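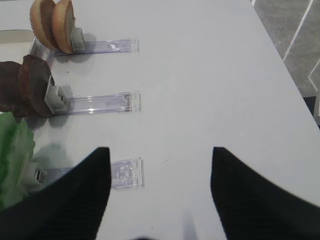 零钱的归属:关于预付余额处置规则的几点意见

消费者把钱预先存进商家账户,这种做法在餐饮、洗衣、健身、停车等行业已经相当普遍。充值时有折扣,结账时省去找零,双方各得便利,本刊对此并无异议。本文所要讨论的,是一个长期被视为琐碎的问题:当账户里剩下一笔不够再买任何东西的小钱时,这笔钱应当归谁,又应当由谁来承担处置它的成本。

以柯克布里奇(Kirkbridge)市中心的几家连锁餐饮店为例。曼达吉(Mandagi)餐厅的储值卡以固定面额出售,最低一档为40元,而菜单上的套餐价格没有一项能把这个数字整除。持卡人用过一两次之后,卡内通常会留下几元余额。店方规定,余额不足以支付整单时,可以用现金补足差价,但不得与优惠券同时使用,也不得与另一张储值卡合并。余额连续90天没有变动的,系统转入休眠状态,恢复使用须携带购卡凭证到指定门店办理。

每一项规定单独看,都有其经营上的说法。限制叠加是为了控制折扣总额,设置休眠期是为了减轻系统负担,要求凭证是为了防止冒领。然而把它们放在一起适用,结果便十分清楚:为了取回几元钱,一位普通顾客需要保存一张早已褪色的小票,在营业时间内往返一趟,并在柜台前排队。多数人会选择放弃。商家没有扣留任何人的钱,顾客也没有签署过放弃声明,这笔钱却留在了商家的账上。

金额小,不等于问题小

反对加强管理的意见,往往从金额入手。有人认为,为了几元钱制定专门规则,执行成本会高于所保护的利益;也有人认为,计较这类余额的人过于吝啬,不足以代表一般消费者。

本刊不能同意这两种看法。就前者而言,衡量成本时不应只看单个账户。余额在顾客一端是分散的,在商家一端则是集中的。一家拥有大量持卡人的企业,其沉淀余额可以成为一笔稳定的无息资金,企业内部对此也有专门科目加以核算。既然在企业的账簿上它值得单列,在规则的层面就没有理由把它当作可以忽略的尾数。

就后者而言,节俭与否属于个人习惯,与权利的有无没有关系。一个人在餐桌上慷慨,并不意味着他同意把卡里的余钱赠予餐厅。反过来,一个人愿意为了几元钱走一段路,也不构成别人可以让他走这段路的理由。在日常议论中,追讨小额款项的人常常受到嘲笑,这种嘲笑在客观上降低了商家设置障碍的代价。我们注意到,不少顾客在柜台前提出退还余额时,会先为自己的要求道歉。要求返还自己的钱而需要道歉,说明现行的习惯已经偏向了一方。

还应当看到,储值卡的使用者中有相当一部分是收入有限的家庭。对他们来说,充值折扣是安排伙食开支的一种办法,卡内余额也是开支计划的一部分。一张卡剩几元,几张卡合起来便可能是一顿午饭。以"金额微小"为由把问题搁置,实际是以宽裕者的感受替代了拮据者的感受。

折扣是否构成对价

商家最有力的理由,是折扣本身。其论点为:顾客以较低价格获得储值额度,作为交换,接受使用上的若干限制;如果既享受折扣又能随时退还余额,则有人可能反复充退,从中获利。

这一理由应当认真对待。预付安排中的折扣确实带有条件,企业让出一部分价格,换取资金提前到账和顾客的再次光临。如果顾客在充值后立即要求全额退还,并希望保留赠送部分,企业有权拒绝。对此,可行的办法是把本金与赠送额分开记录,退还时只退未使用的本金。艾门(Emen)支付平台提供给中小商户的记账模板中,已经设有这两个栏目,商户只需按实填写即可。技术上的困难并不存在。

问题在于,许多企业有意将两者混合记账。顾客充值后,屏幕上只显示一个总额,每次消费究竟先扣本金还是先扣赠送额,外人无从得知。等到顾客要求退款,店方便以赠送额无法区分为由,主张全部余额不退。由企业自己造成的不明确,其后果却由顾客承担,这在任何一般的交易原则下都难以成立。

此外,折扣作为对价,应当在充值时讲明。刊登在会员章程末尾的休眠条款,与柜台上醒目张贴的优惠海报,在顾客作出决定时所起的作用是完全不同的。假如企业确信限制条件公平合理,就应当有信心用与优惠同样大小的字体把它写出来。

一种可以参照的做法

卡伦(Kalum)洗衣连锁所采用的办法,虽有不足,仍有参考价值。该企业规定,余额低于2元时,顾客可以在任何一次付款中一次用完,不论是否同时使用其他优惠;高于这一数额的本金余额,可以在原充值渠道申请退回,无须到店,也不要求出示纸质小票。申请提交后,款项在4个工作日内到账。账户长期不使用的,系统会在休眠之前发出提醒,休眠之后本金仍予保留。

其不足之处在于,提醒只通过企业自有的应用程序发送。已经删除程序的顾客收不到提醒,而恰恰是这部分顾客最容易遗忘余额。年纪较大、在柜台以现金充值的顾客,也不一定装有该程序。我们建议改用充值时登记的联系方式,并允许顾客指定家人代收。

有经营者担心,类似办法一旦推广,退款申请会大量增加,小型门店难以应付。据我们了解到的情况,卡伦在施行之初,门店确实承受了一定的咨询压力,主要集中在开学前后的九月,其后即趋于平缓。多数顾客得知余额可以退回之后,并没有急于退回,仍然继续使用原有账户。小型门店的困难是真实的,规则可以给予较长的准备时间,对仅有一家店面的经营者还可以允许以现金当场结清,免去线上流程。但准备时间应当有明确的终点。

规则应当写到什么程度

本刊一贯主张,凡能由交易双方协商解决的事项,不宜以强制规定代替。预付余额之所以需要例外处理,在于双方对这件事的关注程度相差悬殊。顾客在充值时想到的是下一顿饭,企业在设计章程时想到的则是全部持卡人的平均行为。指望顾客逐条谈判是不现实的,而指望市场竞争自行纠正也缺乏依据,很少有人会因为余额条款而更换常去的餐厅。

因此,我们建议有关方面在修订预付消费管理办法时,就以下事项作出规定。

本金与赠送额应当分别列示,每次扣款的先后顺序应当在充值时告知,并以对顾客有利的顺序为默认。

未使用的本金不因时间经过而消灭。企业可以暂停账户功能,但不得将本金转为收入。

退款应当通过原充值渠道办理,所需材料不得多于充值时所需的材料。充值时只用了一个手机号码的,退款时也只应要求一个手机号码。

小额余额允许并入任何一次付款,不受其他优惠条件的限制。至于小额的标准,可以由各行业依照常见的商品单价分别确定,但以行业中最便宜的一项商品价格为下限。

储值面额的设置亦应纳入考虑。目前的固定面额,多数是为了便于宣传,与实际售价缺少对应关系。我们不主张禁止固定面额,但企业应当同时提供按任意金额充值的选项,折扣可以按比例递减。曼达吉在部分门店已试行自选金额,遗憾的是该选项藏在点餐机的第三级菜单之中,店员一般也不会主动介绍。

对于已经沉淀的历史余额,处理起来较为复杂。部分企业更换过系统,早期记录不全;部分持卡人已经迁离本地。较为稳妥的做法,是由企业在门店和网站公示查询方式,给予一年左右的申报期,申报时对凭证的要求从宽。期满后仍无人申报的部分,应当继续挂账,在正式规则出台之前不作收入处理。柯克布里奇商会目前正在征集会员对余额问题的书面意见,我们希望经营者在提交意见时,一并附上本企业储值卡的现行章程全文,包括印在卡片背面的那一部分。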